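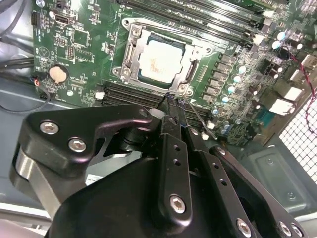 3.2 Collecting the demonstrations

All demonstrations were recorded on open desktop computers lying on their sides on a workbench. The task set covers work on the processor and its socket. We chose this part of the machine for its tight clearances. The memory slots run close to the socket, the load lever sits at its side, and the cables inside a case seldom lie the same way in two machines.

Each operator drove the arm by hand through a leader device and watched both the bench and the wrist camera view on a monitor. The wrist camera was recorded at all times. We also logged joint positions, gripper opening and the force estimate at the gripper. Recording started when the operator pressed a foot pedal and stopped when the pedal was pressed again. The operator then marked the attempt as a success, a failure or a discard. Failures were kept. Discards were attempts spoiled by something outside the task, such as a dropped connection to the leader device, and these were deleted at the end of each session.

Four operators took part: Kwabena Mensah, Efua Ametepe, Melur Hutapea and Mirjana Matić. All of them practiced on a scrap board before their first recorded session. In total they recorded more than 2,000 attempts. The written instructions were revised once, on 09/07/2025, after we found that two operators held the processor at different heights before moving in toward the socket. Attempts recorded under the first version are labeled as such in the data and were left out of the main training set. 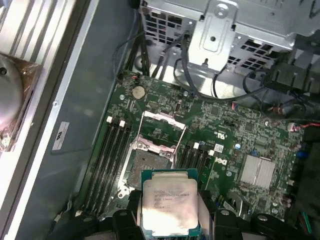

Figure 7. Wrist camera view with the processor held in the gripper and the load plate of the socket raised.

The wrist view has two known weaknesses. The fingers hide part of the board when the gripper is low, and the metal top of the processor can reflect the room lights strongly enough to wash out the printed text. We did not correct for either one. The lights were left as they were, and the images were passed to the model without any change other than resizing.

3.3 Splitting attempts into steps

Long attempts were cut into steps by hand. Abdul-Rahman Korletey did the first pass and a second person checked the cut points against the gripper signal. The steps are approach, grasp, lift, align, lower and release. A step boundary was placed at the first image in which the gripper opening or the direction of travel changed. Where the two people disagreed, the earlier point was used.

We set aside 275 attempts for testing. These were drawn from whole sessions, so that no session appears in both training and test data. The approach step was the hardest to cut. Operators often paused above the board to look for a clear path past the cables, and some of them backed away and started again. We kept these pauses in the training data and gave them the same label as the rest of the approach.

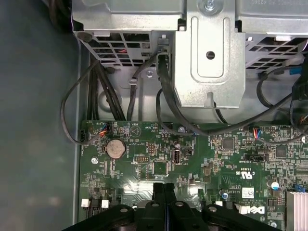

3.4 Training setup

The policy takes the wrist image and the joint positions as input and predicts a short sequence of arm motions. One model was trained for all steps, with the step label given as an extra input.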